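Flultura Sim Kit, two months in: a review from somebody who just wanted doors to open

I should say up front that I paid for this myself. I run a small robot learning side project out of my spare room in Cullport, and back in the fall I got tired of gluing together my own simulated apartments. Every one of them had gray walls and a gray floor, and every policy I trained in them fell apart the moment it saw a patterned rug. So I bought a license for the Flultura kit, mostly on the strength of a talk by Thodoris Zervas, who wrote the method it's built around.

The idea is easy enough to explain. You train a mobile arm to do household stuff using the wrist view alone, and the kit keeps swapping the surfaces on you: walls, floors, trim, door colors, whatever is hanging up. Zervas calls it "loud rooms." His claim is that if the rooms are ugly and busy enough in training, the policy stops leaning on background color and starts paying attention to shapes, especially handles and knobs. I loved the talk and I also didn't quite believe it, so I was a good customer for this thing.

Setup

Installing took me an evening, which is pretty good by the standards of this hobby (my last simulator ate a whole week!). The instructions are written by people who clearly use the software, and the little starter scene runs right away. My one gripe is the asset download, which stalls if your connection hiccups and then starts over from zero. I did that dance more than once and went to bed annoyed.

What the rooms are like

Loud is the right word. The default pack is called Groritstead and it has no taste whatsoever, and I mean that fondly. Mustard walls, marbled floors, purple trim, famous-looking paintings in wobbly frames. My partner walked past the monitor and asked what kind of hotel I was looking at.

The wrist views, straight out of the renderer:

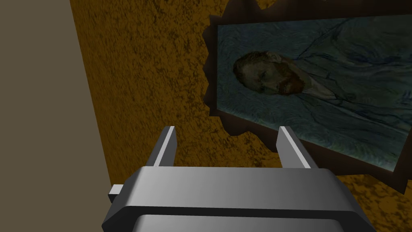
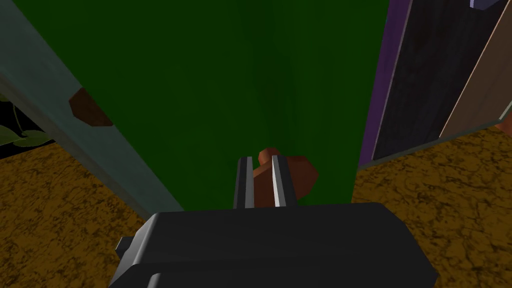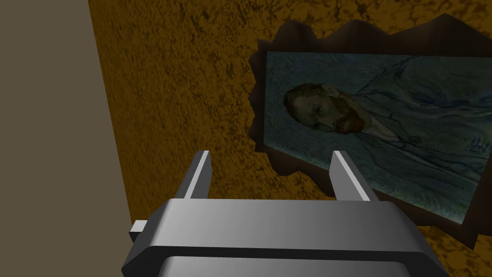 Does the method work?

Short version: yes for doors, so-so for everything else.

I ran 341 door attempts with my old plain-room policy and the same 341 starting positions with one trained in loud rooms. All the test rooms used surfaces neither policy had seen. The old one got 133 of them. The loud one got nearly twice that, and I sat there grinning like an idiot. I reran the whole thing overnight with a different seed because I figured I'd messed something up, and the gap held.

What I liked even more was how it failed. The old policy would wander off toward any dark patch on the wall and close its fingers on nothing, again and again. When the new one misses, it mostly misses by a little. It reaches for the knob, gets there at a bad angle, slips. I can work with that! A bad angle is something you can fix with more practice runs, and a robot that thinks a stain is a doorknob just makes you want to take up gardening.

Drawers were a different story. I saw a small bump there and wouldn't swear it was real. The handles in the kit are thin and flat, and from the wrist they almost disappear when the arm gets close. Zervas says in the notes that drawers need a second view, and I think he's right, though it would've been nice to see that on the sales page.

The stuff that bugged me

The lighting barely changes. You get all this wild variety in the surfaces and then the same soft, even light over everything. I'd trade half the wallpaper for one decent low sun through a window. There's a lighting add-on named Sauerland, sold separately, and I haven't been able to talk myself into it yet.

Training is slow, too. Plan on 8 hours for a door policy on a single decent graphics card, and the progress bar lies to you for most of it.

Also, the knobs are pretty chunky and low on polygons. For learning where to reach, fine. For learning how to grip and turn, I have my doubts, and I haven't put any of this on a real arm yet, so take my happy numbers as simulator numbers.

Would I buy it again?

Yep. If you care about doors and you only have a wrist camera, this saves you a pile of work, and the method behind it did better in my hands than I expected. If drawers are your main thing, wait for the two-view update, or at least try the trial version first (it comes with two rooms and no time limit).

I'm giving it four stars out of five. I'll add a note at the bottom once I've tried a policy on my actual arm, which is in pieces on the workbench right now waiting for a new wrist motor.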